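The Sweet Hunt in Furamberg

6 min read

By nine in the morning the hill above Furamberg is already noisy. Parents are balancing coffee on fence posts, somebody's beagle has gotten loose with a ribbon on its collar, and behind a length of orange rope stands a line of children so keyed up that a few of them are hopping in place. Then the bell goes, the rope drops, and the whole line takes off downhill, shrieking.

I have been to a lot of spring egg hunts (I'd go to one every weekend if the calendar let me) and this is the one I tell people about. It covers the old orchard, the churchyard wall and both banks of the creek, and it has a set of local rules so particular that newcomers get them explained at the gate. You may not run on the bridge. You may not look in the pump house. If you find an egg with a painted star, you have to shout "Mellulon!" loud enough to be heard at the bakery, and the bakery has to shout back.

Mellulon is the next town over. The two places used to hold a single hunt in the meadow between them, until a disagreement over a goose split it in half. Furamberg kept the bell. Mellulon kept the word for the big prize, which was a honey cake in the shape of the town, and Furamberg children have been yelling the rival's name across their own orchard ever since. I asked three different families why and got three different goose stories, all wonderful.

From dye pots to plastic

The hunt began with real eggs, boiled hard and colored in the kitchen. Onion skins gave a deep rusty brown, red cabbage a blue that looks wrong in the pot and glorious an hour later, and beets a pink that came off on everybody's gloves. You can still see these at the Babić bakery, where a bowl of onion-skin eggs sits by the register all through the season. They press a parsley leaf against the shell before dyeing, wrap it tight in an old stocking, and when it comes off there's a pale leaf print on the brown, every vein of it sharp. I bought 2 and carried them home in my hat.

Plastic crept in slowly, one bag at a time. Boiled eggs cracked on the wall, and crows got very good at finding them first. The hollow kind could be hidden in wet grass and come up fine, and they rattled! Ask any child in the orchard and they'll tell you the rattle is the whole thing. They hold each egg to one ear with enormous seriousness before it goes in the basket. There are theories. A dull knock means chocolate, a swish means something in a wrapper, and a light tick is a button, which can be traded at the gate for a turn on the bell.

These days 1000 eggs go out over the hill, and for a hunt that lasts less time than a decent breakfast, that makes for a long stretch of evenings at a table with a heap of shells and a tray of sweets. The trick with a foil wrapper is to fold the ends in before you close the lid, or a corner gets caught in the seam and the egg springs open on the grass.
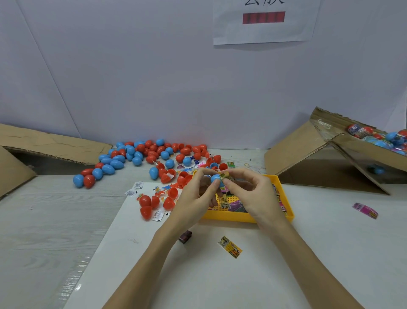 Where the good ones hide

Start low. The first rush always goes for the branches, and the grass along the wall gets skipped by everyone over the age of five. The creek bank below the Zivley mill is the best ground on the hill, muddy and full of roots, and I watched one girl in rain boots work it alone for ten minutes and come up with both pockets bulging and her hood full.

The older kids favor the wall itself, all 130 yards of it, with its loose stones and snail-filled gaps. Some of those gaps have been used for so long that they have names. The Oven. The Mouse Door. Grandma's Purse, where you have to put your arm in up to the shoulder and hope.

Afterward everyone ends up in the square, sitting on the curb with baskets tipped out between their knees, swapping. The trading is fierce and very polite. A boy beside me gave up a caramel and a button for one strawberry chew, thought it over, and asked for the button back. The empty shells go into a barrel by the fountain to be used again next spring, and the bell stays out until noon so anyone who traded for a turn can have it. You'll hear it halfway to Mellulon.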